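From: Traian Barbu
To: bimanual-bench list
Subject: Re: [bimanual-bench] Ciso vs. Wedix fingers on thin flatware

Replying inline, quoted text trimmed. Results are in the second half if you want to skip the argument about force limits.

> On the small cell we ran the Ciso fingers on both arms for most of
> September and saw no reason to change. Mugs, bowls, cups, all fine.
> Flatware was worse but I put that down to the approach angle. If you
> come in steep enough the ridges catch the handle and it lifts. Did
> you hold the angle fixed between finger sets, or did you let the
> operator pick?

Operator picked in the first pass, which was a mistake. With the Ciso set people drift toward a steep approach because it works better for them, and with the Wedix set they stay shallow because the longer tip lets them. So the first pass compared two habits. I threw it out and reran everything with the wrist pitch clamped in the controller. The numbers below are all from the rerun.

For the record, 77 grasps per finger set, same operator, same order of objects. A grasp counts if the item leaves the table, is carried over the mat and is released without a second attempt. A slip in the air that doesn't end in a drop still counts, but I logged it separately.

> Also curious what current limit you are using on the grip motor. Ours
> is set at the factory default and I suspect that is too low for
> anything with a smooth handle, and too high for the plates.

Default is too high for plates here as well. I don't have a good single value. What I ended up with is two presets in the Surdu controller, one low and one high, switched by the left pedal. The low preset is 36 percent of the limit and the high one is the default. Plates and cups use low, spoon and fork use high. Switching during a grasp is possible but the transition isn't smooth. There is a step in the commanded current and you can feel it in the leader arm. I would not switch with anything in the fingers until that is fixed.

> We never got the second arm to track well near the edge of the table.
> Past a certain reach the wrist starts to hunt. Is that a gripper
> weight issue or a tuning issue?

Both, I think. The Wedix housing puts its mass farther from the wrist axis than the Ciso one does. On our arms the hunting starts earlier with Wedix fitted and goes away when I lower the wrist gain. Lowering the gain costs some position accuracy at the tip, which matters for a fork and doesn't matter for a cup. I retuned for each finger set before the rerun. If you swap fingers and keep the old gains you will be measuring the gains.

> Last thing. Do you route the gripper cable inside the forearm or
> outside? Ours is inside and we have replaced it twice.

Outside, with a large loop. Inside routing looks better and it killed one cable for us too, at the elbow. With the outside loop the service length has to be long enough for full wrist roll in both directions, and then it is long enough to sweep the table surface in some poses. The right one is the worse of the two. It passes through the space to the left of the plate position, and twice it dragged on something during a reach. I marked those trials and repeated them. A spring return at the base would help, but I haven't found one light enough that it doesn't pull on the wrist.

Setup for the rerun:

Two arms at the near edge of the table, reaching away from the bases. The task is a place setting: the operator moves the cup, spoon, fork and plate onto a printed placemat at the far side. Start positions vary a little between trials, on purpose. The mat stays at the far side. Leader arms are the usual Surdu pair. Overhead camera only for the finger comparison; wrist cameras were disconnected to keep their weight out of it.

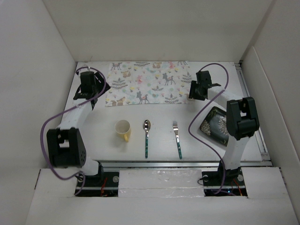

Start of a trial, both grippers at the mat, tableware still on the near side.

Results, failures out of 77:

Ciso: 13
Wedix: 11

That is not a difference. I would not buy one over the other on that total. The split by object is more useful. Nearly all of the Ciso failures were on the spoon and fork, and most of those were the handle rotating in the fingers after lift, so the bowl or tines swung down and touched the table. Wedix holds the handles better. Its failures were mostly on the plate, where the tip rides up over the rim and closes on nothing. The cup was close to clean with both, as long as the operator took it by the wall. Going for the cup handle is slower and I have asked people to stop doing it.

Slips that didn't end in a drop were more frequent with Ciso. I haven't normalized those by carry distance yet, so I'm leaving the count out of this message.

Two things I noticed that are not in the table:

The printed mat gives the camera side some trouble. Our segmentation, which is the stock Trovulex model with no fine-tuning, sometimes takes parts of the pattern for separate objects. It has no effect on teleoperated trials. It will matter as soon as we try to replay with a policy, and I would like to keep the patterned mat in the set for that reason. A plain one is too easy.

The dark plate on a white table is the opposite case. Segmentation finds it every time, but from overhead the rim height is poorly estimated, and I suspect that some of the Wedix plate failures are the operator trusting the overlay. I plan to repeat the plate trials with the overlay turned off before blaming the finger geometry.

Next on the list is a mixed configuration, Wedix on the left arm for flatware and Ciso on the right for the plate. The controller currently assumes the same calibration file for both grippers, so this needs a small patch. If anyone already has per-arm calibration working on Surdu, please send me the diff, even if it is ugly.

Logs are in the shared folder under finger_compare. Pass one is in there too, in its own directory, and should not be merged with the rest.

Traian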